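*October 11, 2026*

I've been going round old houses for most of my grown-up life, and I have come to believe, a little more firmly each year, that we show people the wrong rooms. We lead them up the grand staircase, we stand them in front of the ballroom ceiling, and we hurry them past a small brown door which has the best thing in the building behind it.

What set me off this time was Vunbridge, which I visited in February, when the car park was half under water and the tea room had run out of everything except flapjack. It's a lovely place, built by the Michalík family when they had more money than they knew what to do with, and lived in by them until there was hardly any left. The guidebook says it has 88 rooms. Visitors are let into 17. I paid my money quite happily and saw a great deal of gold leaf, a dining table laid for guests who have been dead for two centuries, and a state bed that, as far as anyone can tell, was never slept in by the king it was made for.

Now, I like gold leaf as much as the next person. But after the third drawing room I found I was looking out of the windows, and wondering where the laundry was done, and how far somebody had to carry the hot water, and whether the children were ever allowed to run along that marvellous long gallery on a wet afternoon (I do hope so!). None of that was on the route. The kitchens are a store for folding chairs, and the nursery floor is offices.

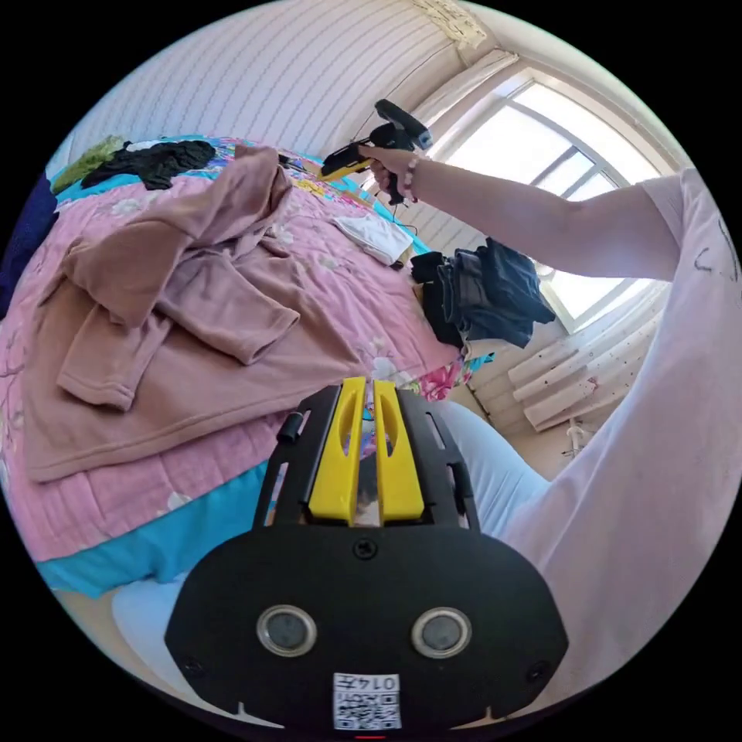 *Yellow and black, at the bedside.*

Compare Delldale, which is a much plainer house and gets perhaps a tenth of the attention. The owners opened the servants' attic there a few years back, with bare boards, a row of pegs and a little window so low you have to kneel to see the orchard. I stood in that attic for the better part of an hour. People talked to one another up there, complete strangers, about their grandmothers and cold bedrooms and chilblains, and I can't remember ever hearing that happen under a painted ceiling.

I know the arguments against. Back stairs are steep, attics are hard to make safe, and a coach party that has come 2 hours to see a palace wants to see a palace. Candden tried a kitchens-only ticket and gave it up after 3 seasons, though I would say, having been on it, that the kitchens were badly lit and the ticket cost nearly as much as the full tour. It wasn't much of a trial.

So I'm not asking for the ballrooms to be shut. I'd only like Vunbridge to move its folding chairs somewhere else and let us into the kitchen, even if it's just on quiet days in winter, and even if we have to mind our heads. I would gladly drive back through the floods for it, and I'd bring my own flapjack.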